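Home | Releases | Notebook | Mail order | Contact

Vungate notebook, September, Sunday, 11:40 at night

Test pressings for the Gouveia seven-inch came in on Friday's van and I have finally sat down with them properly, so I'm writing this up while my ears still remember what they heard. First the good news: side A is lovely! The guitar sits right where we wanted it, the low string has all that wooden thump from the tape, and the run-in groove is quiet enough that I turned the amp up twice wondering if the needle had gone down at all.

Side B is another story, or at least the last stretch of it is. There's a spit on the high notes from the slide part onward, getting worse toward the label, and I played it on both decks (the Milivton with the new stylus, then the old belt drive) to make sure I wasn't blaming the record for something the cartridge was doing. Same spit, same place, on both. I think we simply asked too much of the side. It runs long for 45, and I pushed the top end on the master because the cassette rough sounded dull in the car, so that one is on me.
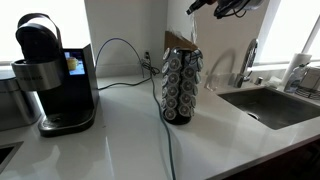 What I'd like to try is a fresh cut of side B only, with the top brought down 2 dB and the fade starting a little earlier. I made the new transfer this evening from the reel and left it on the shared drive in the Gouveia folder, marked "B side softer," next to the old one. Please don't delete the old one yet, I'm sentimental and also not completely sure of myself. Bollent say they can recut and send new tests without losing our place in line, as long as they have the file by Tuesday lunch.

Sleeves, while I'm at it. We ordered 500 and I've now got 376 folded and glued, which is further than I thought I'd be, though 52 of those came from the batch where the brown ink went on too heavy and rubs off on your thumb. I've put them in their own box under the bench. They may be fine after another week of drying, and if they aren't we could use them for the tour copies and call it character.

Still to do: check the matrix number against the label proof (I have a feeling the B is missing), order more inner bags, and play the new transfer quietly in the morning before anybody else's opinion gets into my head.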